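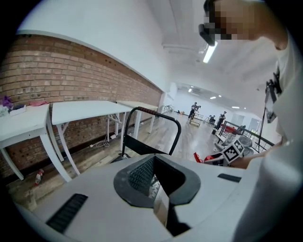

Renting the Brick Room at Werngate: Your Questions

We get a lot of the same questions by phone and email, and we love talking to people, but we also know you may be planning your day at eleven at night when the office is closed and the coffee has worn off. So we've put the answers together on one page. If yours isn't covered, write to Signe Hedegaard at the front office and she'll get back to you, usually the same day.

How big is the room?

The Brick Room and the little entry area beside it come to 2,253 square feet together. That sounds enormous on paper, and people do sometimes walk in expecting a ballroom! A good part of that is the entry, where the coats and strollers go. For classes and workshops where everybody needs a seat and a bit of table, it's a very comfortable size.

What does it cost?

A half day is $109 and an evening is $139. Half days run from 8 a.m. to 1 p.m. or from 1 p.m. to 6 p.m., and an evening is 6 p.m. to 10 p.m. Tables and chairs are included, and so are the heat and the lights. If you'd like to book the same slot every week for a season, please ask us, and we'll try to work something out that suits you.

Can I get in early to set up?

Yes, if the slot before yours is free. We can tell you that two days ahead. Otherwise your time starts when your slot starts, so do leave yourself a little room at the beginning for moving tables and finding the extension cords (gray cabinet, second shelf, under the tablecloths).

What kind of tables do you have?

White ones, nice and plain. The three along the brick wall stay out all the time, end to end, and most groups end up using them as one long surface for whatever they're working on, or for sandwiches. More are kept folded in the closet. You're welcome to pull the wall tables apart and put them wherever you like, as long as two people lift each one. Please don't drag them. We had the floor redone in April and we're all still a bit proud of it.

Will paint or glue hurt the tabletops?

It can, yes. Please cover them for anything that drips, stains, or sets hard. There's a roll of brown paper in the gray cabinet and you can use as much as you need. If something does get through, a damp cloth and a drop of dish soap right away will take care of most of it. Permanent marker is the one that really beats us, so if it won't come off, leave it alone and tell us. Somebody once went after a small blue line with a scouring pad, and the scratch is a good deal bigger than the line was.

Are the chairs comfortable enough for a whole afternoon?

We think so, though of course everyone's back has its own opinion. The black metal ones have a dark panel behind you and a reddish-brown grip around the top bar, so they're easy to take hold of when you want to move them. If you're planning a long sit, it's worth asking people to bring a cushion. We keep a few in the entry bench too, but they're old and flat and we don't promise much for them.

Can we hang things on the walls?

This is the question we get more than any other, so we'll take it slowly. The lower part of the wall is old exposed brick, and nothing should be taped, nailed, or glued to it, please. Tape pulls the face off the softer bricks, and the holes and patches you'll see in there have been collecting for a very long time already. The upper part is smooth white paint, and you may use painter's tape or removable putty on that. Take it all down before you leave, peeling slowly from one corner.

What about the ledge between the brick and the white wall?

It's a thin little thing. A row of postcards will lean there quite happily, and so will place cards. Please don't stand drinks, candles, or plants on it.

Does the brick make the room dusty?

A little, yes. Old brick sheds, and you may find a bit of red grit on the floor next to it. We sweep every morning. If you're bringing fabric, fresh paper, or a cake, wipe down the wall tables first with a damp cloth and you'll be just fine. And don't lean a white coat on the wall!

Is there a projector screen?

There isn't, but the white upper wall works well enough for slides. Put your projector fairly high so the picture clears the brick, and try it out before your guests arrive. The room is bright in the middle of the day, and pale gray text on a white slide will simply vanish.

May we bring food?

You certainly may. There's a sink and a small fridge in the entry, but no oven, so plan on cold things or things that can stay warm on their own. Chala, the bakery across the courtyard, will bring trays over if you order ahead. You'd pay them directly.

How should we leave the room?

Wipe the tables, bag the trash, and put the three white tables back end to end along the brick. Chairs can stay wherever they ended up, within reason. A phone picture when you first come in is a big help at the end of a long day, when no two people can agree on how anything stood.

What if we need to cancel?

Just let us know a week ahead and we'll return everything you've paid. Inside of a week we keep half, though if another group takes your slot we'll send that back to you as well. The office is open from 9 a.m. to 4 p.m., and you can leave a message at any hour.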